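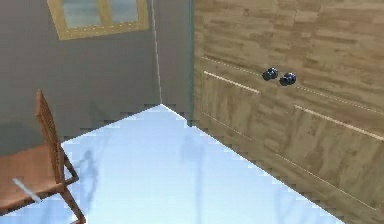

**Aération des logements : ce qui change dans la résidence Hemard**

Les relevés d'humidité faits cet hiver dans les bâtiments A et C sont dépouillés. Sur les 314 logements de la résidence, 19 présentent un taux trop élevé dans au moins une pièce, le plus souvent une chambre exposée au nord. Le rapport complet est consultable à la loge, aux heures habituelles.

Le bureau d'études Noltix, qui a fait les mesures, écarte l'hypothèse d'une infiltration par la façade. Dans presque 12 logements, les entrées d'air au-dessus des fenêtres avaient été bouchées avec du ruban adhésif ou du papier. Dans les autres, la bouche d'extraction de la salle de bains était encrassée ou le détalonnage de la porte supprimé par la pose d'un nouveau sol.

Rappel du fonctionnement : l'air neuf entre par les chambres et le séjour, passe sous les portes et ressort par la cuisine et la salle d'eau. Si l'un des passages est fermé, l'ensemble du logement est mal ventilé, y compris quand on ouvre les fenêtres le matin.

Les grilles peuvent se nettoyer à l'eau savonneuse. Les bouches d'extraction se déboîtent à la main, sauf celles de la cage 2, qui sont vissées et que les locataires ne doivent pas démonter. Pour celles-là, l'entreprise Curance passera courant mai. Un avis sera affiché dans le hall quelques jours avant. Prévoir de dégager l'accès à la cuisine et à la salle de bains.

Plusieurs habitants ont demandé s'ils pouvaient placer une armoire contre un mur donnant sur l'extérieur. C'est possible, en laissant quelques centimètres derrière le meuble. Sotiris Economou, au rez-de-chaussée du C, a déplacé la sienne en février et signale que les taches ne sont pas revenues après lessivage. Noltix refera une mesure chez lui à l'automne.

Le séchage du linge en intérieur reste autorisé. Il vaut mieux le faire dans la salle d'eau, porte fermée. Le local séchoir du sous-sol est de nouveau ouvert, la clé se demande à la loge. Les fils côté rue sont réservés au bâtiment A.

Les demandes de remplacement de joints de fenêtre sont à adresser par écrit à Kalliopi Deligiannis, au bureau de gestion, en précisant le numéro du logement et la pièce concernée. Les demandes déjà faites par téléphone cet hiver doivent être renouvelées, le cahier d'appels n'ayant pas été repris dans le nouveau logiciel.

Le remplacement des moteurs en toiture a été chiffré. Le devis sera examiné à la prochaine réunion, et la répartition entre charges et travaux sera expliquée dans le bulletin suivant.

Ş. Ertürk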